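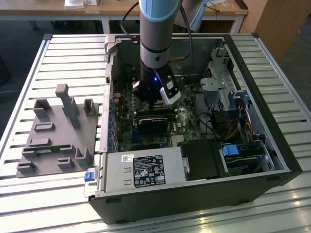
Re: Board layout before the teardown guide goes out

List: desktop-reuse
From: Ravindra Kashyap
Date: August 31, 2024

On the draft guide, section 2, an earlier message said:

> The draft tells people to pull the board first and sort the heatsinks
> on the bench. At Drolteo we did it the other way round for the whole
> December batch. Boards left in the case are easier to hold still. Also,
> can we agree on what to call the two heatsinks? Half my notes say
> "big" and "small" and the parts bins say something else.

Agreed on both points. I would keep the tower on its side with the panel off and leave the board screwed down until the heatsinks and cables are dealt with. The slatted table helps, as screws that drop through can be caught in a tray underneath.

For names, I suggest "black finned" and "chipset". On the green Dell board the first is low and rectangular, with pins and small chips on all sides of it. The second is silver, much smaller, with fine ridges, and sits to the lower right of the first. Bin labels should use the same words.

The cables need their own step. The orange and yellow power leads run beside and below the metal drive cage, with black wires mixed in, and they catch on the punched edges if pulled straight up. Unplug at the board end, fold the bundle back over the cage, then go to the drive bay. The blue latch is on top of the bay. Please do not pry it with a screwdriver – we have a box of snapped ones and no source for spares except Plastel, whose minimum order is 2972 pieces.

Proposed text for the socket section:

1. Find the coin cell before touching anything else. It is the round silver battery on the upper part of the board, near the header with the red and black wires. Take it out and put it in the battery tin. 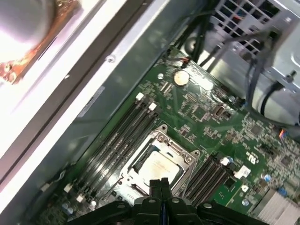

2. Empty the memory slots. There is a bank on each side of the socket, so check both. Press the white clips outward at each end and lift the module straight up.

3. Wipe the processor's heat spreader while it is still held in the bracket. Faint smudges are fine for storage. Paste at the edges is not.

4. Open the bracket, lift the processor by its sides, and bag it at once.

The Kruger trays hold 16 processors each. Drarnis wants them sent two trays to a carton with the bags sealed, so step 4 should stay as written even if it slows the bench down.

Still open: whether step 2 should ask for modules to be sorted by size. I have no strong view. Comments on the numbered text within 9 days please, after that I will merge it.

Ravindra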